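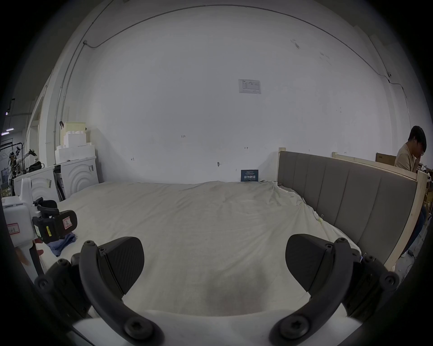
4.3 シーツの装着とヘッドボード側の処理

本節では、ベッド本体の組み立て(4.1)およびマットレスの設置(4.2)が完了した状態から、シーツを装着し、寝床面を衣類の整理に使用するまでの手順を示す。対象はCadesier型ヘッドボードを取り付けた構成である。張地を縦方向の溝で区切り、淡い色の木枠に収めたこのヘッドボードでは、シーツの余りがパネルとの境目に寄り、奥側の端とあわせてしわが集まりやすい。壁に近い隅には短い木の柱が立ち上がっているので、布を引き回すときは柱の位置を先に確認する。

本節の内容は2023年10月16日改訂の版に基づく。旧版の部品番号632(留め具セット)は、現行の版でも同じ番号で手配できる。

4.3.1 準備

(1) ヘッドボードの木枠と壁との間に、手を入れて作業できる隙間があることを確認する。隙間が20 mmに満たない場合は、4.1に戻ってベッドの位置を調整する。
(2) ベッドの手前側に、奥行き600 mm以上の作業場所を確保する。
(3) 木枠の表面を乾いた布で拭き、ささくれの有無を指先ではなく布の引っ掛かりで調べる。
(4) シーツを広げ、縫い目のある面を下に向ける。

注意 無塗装の木枠に湿ったシーツを掛けたまま放置しないこと。木部に染みが残ることがある。

注記 シーツは装着前に一度洗濯し、完全に乾かしておく。初回の洗濯で生じる縮みは、留め具の位置に影響する。

4.3.2 シーツの装着

(1) シーツの中心をマットレスの中心に合わせて置く。
(2) 壁側の端を先に折り込む。折り込みの深さは、およそ46 mmを下限とする。
(3) ヘッドボード側の端をパネルとマットレスの境目に沿わせる。境目へ押し込む作業は留め具を付けるまで行わない。
(4) 手前側の端を垂らし、左右の長さをそろえる。
(5) 寝床面を手のひらで中央から外側へなで、空気とたるみを逃がす。掛け布団を併用する場合も、この段階ではシーツ単体で作業する。

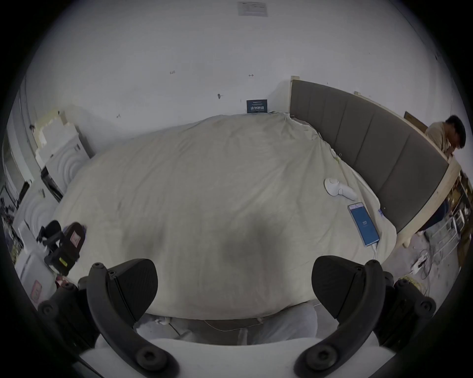
Sinan Dursunからは、ヘッドボード側を最初に固定すると布の逃げ場がなくなり、最後のしわが必ず寝床面の中央に残るとの指摘があった。8月の試し張りでも同じ傾向が確認されたことから、現行の手順では壁側を先とし、ヘッドボード側の固定を後に回している。旧版の手順書を保管している場合は、該当するページを差し替えること。

4.3.3 ヘッドボード側の固定

境目に沿ったシーツの端は、クリップまたは安全ピンで留める。どちらを使う場合も、布だけをすくい、張地やマットレスの側生地を貫通させない。

(1) シーツの余りを境目の近くで一つにまとめる。
(2) まとめた部分の付け根に留め具を付ける。
(3) 布を軽く引き、留め具が動かないことを確かめる。
(4) 安全ピンの場合は、針先が受けに完全に収まっていることを目視と触診で確認する。
(5) 残った余りをマットレスの下へ送る。厚みが出て送り込めないときは、境目に沿って薄く広げておく。

警告 就寝に使用する前に、寝床面の上に出ている安全ピンをすべて取り外すこと。寝床面での固定は、整理作業などの一時的な用途に限る。

注記 縦溝の縫い目に留め具を掛けると糸が伸び、溝の間隔が不ぞろいになる。修理は張り替え扱いとなる。

4.3.4 寝床面での衣類の整理

シーツを固定した寝床面は、衣類をたたむ台として使用できる。色の濃い衣類は輪郭が見分けやすく、生成りや白に近いシーツとの組み合わせに適している。 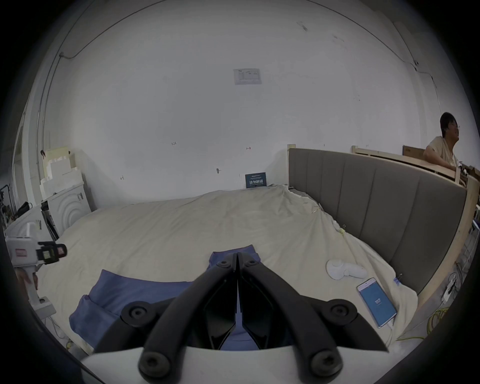
図4-7 シーツの上に置いた青い布と、縦溝のあるヘッドボード

(1) 衣類を一枚だけ置く。複数枚を重ねた状態から始めると、下側の布とシーツが一緒に動く。
(2) 折れ返った部分を起こし、表裏を判別する。
(3) 裾と肩の位置を決め、ベッドの長辺に対して平行に置き直す。
(4) 布端をつまみ、持ち上げずに滑らせるように広げる。強く引くと、シーツ側に新しいしわができる。
(5) 袖を身頃の上に折り、続いて左右の身頃を内側へ折る。
(6) 裾から襟に向かって折り上げ、Hoani収納箱の内寸に合わせて幅を調整する。

作業中にシーツが寄ってきた場合は、衣類をいったん脇へ移し、4.3.2の(5)からやり直す。衣類を載せたままシーツだけを引いても、たるみは衣類の下に残る。Tシャツなどの柔らかい布地では特にこの影響が大きく、片側に高い折れが残り、反対側だけが平らに広がる状態になりやすい。その場合は高い側の折れから先に開く。

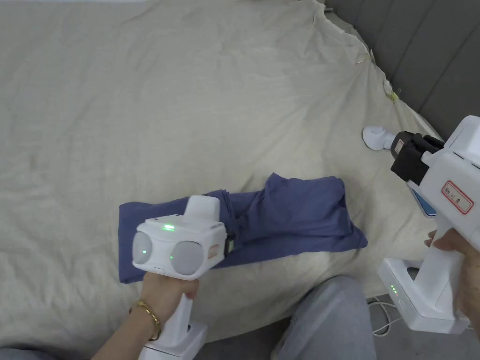 4.3.5 点検と保守

(1) 留め具の緩みを、シーツ交換のたびに点検する。
(2) 変形したクリップ、先の曲がった安全ピンは再使用しない。
(3) 張地の溝にたまったほこりは、柔らかいブラシを用いて上から下へ払う。溝と直角の方向にこすらないこと。
(4) 木枠の接合部にがたつきがあるときは、シーツをすべて外してから締め直す。布を挟み込んだまま締めると、接合面が密着しない。

張地の部分洗浄にはJaltine中性クリーナーの希釈液を使用し、目立たない場所で色落ちを確認する。希釈の割合は付録Bによる。木枠には使用できない。

交換用の留め具セットおよび張地の見本は、Wunentの部品窓口で取り扱っている。注文時には部品番号のほか、ヘッドボード裏面に記載された製造記号を伝えること。

マットレスの上下の入れ替えについては4.4を参照。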